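4. Recording your first examples

By now the arms should be bolted down, the grippers should open and close when you ask them to, and Disis should be showing a green tick beside every camera. If any of that isn't true, go back to section 3, because nothing below will work properly until it is.

I set up the bench at Fenutville and wrote most of this section while recording on it, so the steps follow the order I use myself. The task is the pouring one, with glassware, a rack and tongs on the table. 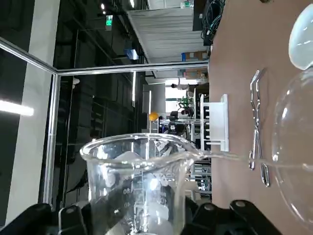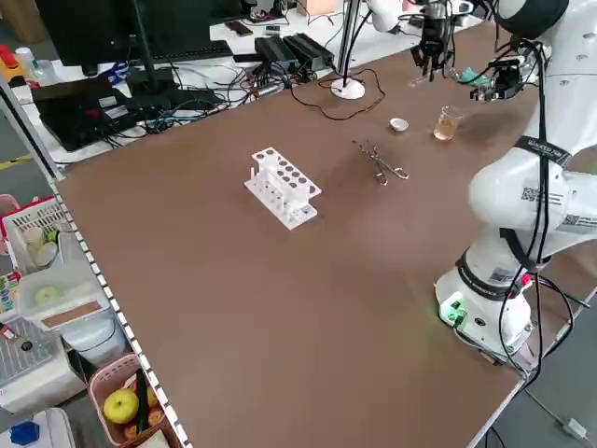
Fig. 4.1 and 4.2. The pouring bench: wrist camera first, then the fixed camera.

4.1 What you're making

One example (Disis calls it an "episode") is a single go at the task, from arms at rest to arms at rest. You drive the arms with the hand controllers, and Disis saves both camera views, the joint positions and the gripper openings together. The Bemetti trainer then learns from the whole pile.

Our target for a new task is 200 good episodes before the first training run. Jansen, the pouring set you'll find in the shared folder, has 445, and it got noticeably better at lining up the spout somewhere in the second half of those. So don't lose heart if your first model is a bit rubbish!

4.2 Before you record

1. Wipe the table. Drips and fingerprints show up on camera and I'd like the model not to grow fond of them.

2. Put out the glassware, the rack and the tongs. Keep a hand's width between anything glass and the base of an arm.

3. Open Disis and choose New session. Type the task sentence exactly as it is on the task card, full stop included. Two spellings make two tasks, and merging them afterwards is a horrible job (I've done it twice).

4. Check both views in the preview. The wrist view will look sideways. Leave it - the trainer expects it that way round, and if you rotate it for one session that session won't match the rest.

5. Press Home and wait for the beep.

Note: People walking about in the background are fine. A bit of variety back there does the model good. Hands over the table during a take are not fine.

4.3 Recording a pour

1. Press the left pedal to start. The clock in the corner turns red.

2. Bring the gripper in level and close it on the beaker slowly. I use force setting 2. Setting 3 is for plastic.

3. Bring up the flask with the other arm and line it up with the beaker before you tip anything. Take your time here, as this is the bit the model finds hardest.

4. Tip slowly and keep the stream thin. If it goes in fast it splashes, and then you're mopping.

5. Level the flask first, then set the beaker down. Always in that order.

6. Open the gripper, back away in a straight line, and return both arms to rest.

7. Press the left pedal again to stop.

Caution: Use water only, with food colouring if you want it easier to see. These arms are not sealed against anything stronger.

Caution: If glass cracks or chips, hit the red stop button before you reach in. Pausing in Disis is not enough, as a paused arm still holds its grip.

4.4 Keep it or bin it?

Disis asks you straight after each take. I keep a take if the pour finished and I'd be happy to watch the robot copy it. A small wobble that I corrected is a keeper, and I like having a few of those in the set - they show the model how to get itself out of trouble.

Bin it if you bumped the rack, stopped halfway to scratch your nose, or let go of the beaker early. Long waits are bad too. The model will happily learn to sit there doing nothing.

If you can't decide, press Flag and look at it after lunch.

4.5 Moving things about

After every five takes, shift something: turn the rack a little, slide the tongs along, swap the beaker for another size. Change one or two things at a time and leave the cameras alone. If you knock a camera, stop the session and redo the check in section 3.4.

4.6 Disk space and finishing up

The recording drive holds 4,000 episodes of ordinary length. Disis starts grumbling when there's room for only 200 more, and that's your cue to press Archive. It's slow, so I set it going on a Saturday when the bench isn't booked.

To finish, press Close session, wait until the upload bar has gone completely, and only then switch off the arms. Empty the glassware into the sink and write your episode count on the sheet by the door. Checking the uploaded files is covered in section 5.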